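**Notes from the arm corner**

A quick catch-up from our end of the building, as a few of you have asked what Rornalell is up to and why we keep booking the bench out on a Saturday.

Rornalell is our gear assembly project, and August has been all about collecting examples for it. The job sounds like something off a toddler's shelf: pick up a gear, carry it over to the base plate, pop it on its pin. I thought we'd whizz through it (ha!). One of us drives both arms, the recorder runs, and each go gets saved as one episode if it's any good. We now have 118 keepers, which I'm really chuffed with, because the first afternoon gave us 8 and a very stiff neck.

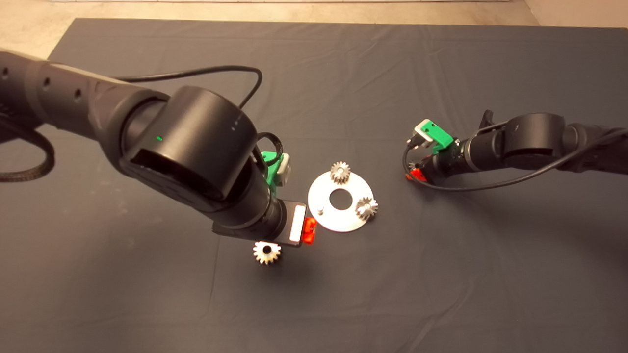
The picking up is mostly fine now. It's the last bit that eats the time, when the hole in the gear has to find the pin and you can't feel a thing through the controls. My first attempts were all one long, dithery hover, and when we trained on those the model learnt to hover too, beautifully. So we've thrown out the worst of them and agreed on a house style: come in from above, go slowly, and if you miss, lift off and try again without stopping the recording. We keep those second tries! The model needs to see what a recovery looks like, and we had hardly any in the old set.

We've also started moving the loose gear to a new spot before every go, and swapping which pin is left for it. I did a whole morning without doing either and had to bin the lot, so please learn from me and read the checklist taped up by the door.

Kunix, our labelling tool, has had a tidy too. You can now mark the grasp and the placement in one pass, and it no longer loses your notes when you close the tab (sorry about that, everyone who lost notes).

Next up is a trial on the spare setup over at Morrison, with the Tunditz model trained on everything so far. We need 2 more people for driving sessions, mornings preferred, no experience wanted or needed. Sign up on the usual sheet, and bring a cushion for the stool.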